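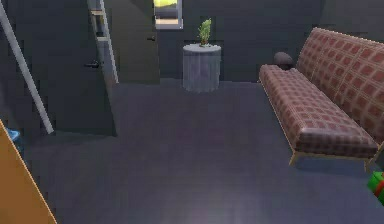

Prollik Wall Paint, Matte
2025-05-26 - by Oana Buzatu
2 min read

Every paint maker says its matte hides everything, and I have stopped believing them. Prollik is the one we stock at Dumitrescu, mostly on price. In a dark shade it does one thing well: put charcoal gray on every wall, as in this room, and the corners almost vanish. A gray door near the same shade goes with them. Whether you want to live in that is your call. The can says one coat. Plan on two - three over white.

Coverage

The label promises 180 square feet per can. We got roughly 13 square feet less on old plaster. Bare drywall drinks more, so prime it first. I would not pay extra for the "self-priming" version, which looked the same to me on the test boards. 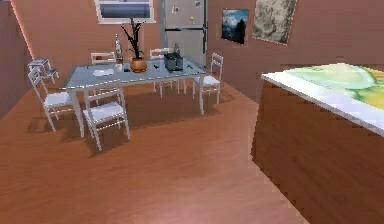 Washability

Wotum, the firm that makes it, calls the finish scrubbable. I rubbed a test board with a damp sponge and had a shiny patch after 17 strokes. Wipe it gently or buy the satin.

Price and colors

A can is $62, in any color from the Tiltidholm card. The printed card runs lighter than the paint, so get a sample pot before you commit.
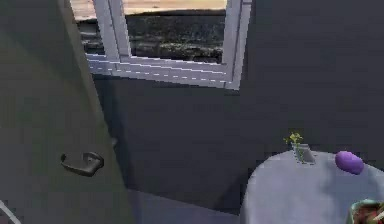
Mixed cans can't be returned, and two batches of the same dark color may not match. Buy all of it at once and stir the cans together in a bucket.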